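Setembro
Por Vasco Sequeira

Cheguei a casa da Albertina Falcão às nove da manhã com um saco de pão quente, porque me tinham avisado que ela não dá entrevistas em jejum. Abriu a porta já a falar. "Entre, entre, que a cafeteira está ao lume e eu esqueço-me sempre dela!" E lá fui eu atrás, corredor fora, a tentar ligar o gravador.

A Albertina foi costureira durante quase toda a vida e agora ensina a remendar roupa numa sala emprestada por cima da retrosaria Magalhães. Começou com seis alunas, todas do mesmo prédio, e hoje tem lista de espera (eu próprio estou nela, com umas calças que me envergonham). Perguntei-lhe como é que aquilo tinha crescido assim.

"Foi a Fernanda Calado que pôs um papel na montra. Eu nem queria! Achava que a gente nova não tinha paciência para linhas. Depois apareceu-me um rapaz, o Hakim, Hakim Yusof, com um casaco do avô dele roto nos cotovelos, e ficou até às onze da noite. Tive de o mandar embora."

O casaco ficou pronto ao fim de três aulas, e ela ainda fala dele com orgulho - "uns cotovelos que dava gosto ver".

Quis saber por onde se começa. Eu esperava que me falasse de agulhas, mas ela falou-me de olhar. Antes de coser seja o que for, estende-se a peça, passa-se a mão por cima e procura-se onde é que o tecido está a ficar fino. "As pessoas chegam com um buraco e só vêem o buraco. E à volta já está tudo a desfazer-se, coitadinho! Se coser só aquilo, daqui a um mês rasga ao lado."
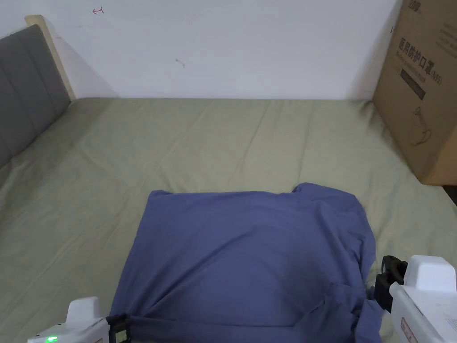
Com as malhas, explicou-me ela, a conversa é outra. Usa-se agulha de ponta redonda e um ponto que estique, senão a linha parte à primeira vez que se enfia a cabeça. E nunca puxar! "Puxam, puxam, e depois aquilo fica franzido como um figo." Confessei que sou dos que puxam. Ela olhou-me para a bainha das calças e não disse nada, o que foi pior.

Perguntei-lhe também pelo dinheiro, que é assunto de que ninguém gosta. As aulas são pagas com o que cada um pode deixar numa lata de bolachas, e no ano passado a lata rendeu 687 euros. Foi quase tudo para linhas e para arranjar a máquina velha, que é teimosa e só obedece à Rosário Torres. A Rosário trabalhou na confecção com ela, nos tempos em que as duas faziam golas o dia inteiro.

"Golas e mais golas", disse a Albertina, a cortar outra fatia de pão. "Eu sonhava com golas. Chegámos a fazer 300 num turno, todas as mulheres da linha juntas, e o encarregado ainda perguntou se estávamos cansadas!"

Tem saudades? Pensou um bocado - a cafeteira, entretanto, tinha mesmo ficado esquecida e tivemos de fazer café outra vez. "Das colegas, sim. Do barulho, não. E do frio nas mãos em Janeiro, Deus me livre."

Do que ela gosta agora é dos remendos que se vêem. Durante anos ensinaram-lhe a esconder tudo, e de repente há miúdas que lhe pedem linha amarela em ganga escura, de propósito. A princípio fez-lhe impressão. Depois experimentou num avental dela, com uns quadradinhos encarnados junto ao bolso, e a Fernanda quis logo um igual.

Antes de eu sair, foi buscar uma caixa de botões e obrigou-me a escolher um para a camisa, onde me faltava o segundo a contar de cima. Pregou-o ali mesmo, comigo de pé junto ao lava-loiça e proibido de respirar fundo. As calças, disse ela, ficam para quando chegar a minha vez na lista.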